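Search this guide
Go

Vondwood Steam Press, Model 94
Section 4: Setting Up and First Use

Choosing a place

Set the press on a level table that can take its full weight. Leave 14 inches clear behind it for the hose. Plug it straight into a wall outlet.

CAUTION: Do not use an extension cord. The heating plate can overload it.

Filling the tank

1. Make sure the power switch is off.
2. Lift the tank out by its handle and open the cap.
3. Fill with tap water to the upper line. In hard-water areas, use half tap and half distilled.
4. Close the cap and push the tank back until it clicks.

NOTE: Never add starch or scented water to the tank. Spray starch goes on the cloth, and only after steaming.

First heating

5. Turn the dial to LOW and switch on. The green light comes on in about 4 minutes.
6. Press an old towel for the first few passes. A faint smell is normal on the first day.
7. Empty the tank when you are done — do not store the press with water in it.

Preparing the garment

8. Read the care label and set the dial to match.
9. Lay the garment out on a clean, light-colored cloth and smooth it by hand from the middle outward.

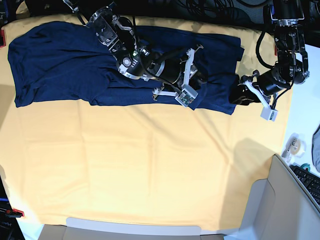

Randa Sleiman

10. Press dark fabrics inside out, or use the press cloth supplied. Bare heat can leave a shine.
11. Do the small parts first, then the large flat areas.

CAUTION: Keep hands clear of the plate when lowering the lid.

If the green light does not come on, see Section 7 or write to Vondwood Service, Box 1237, Ustholm.

14 comments | 94 shares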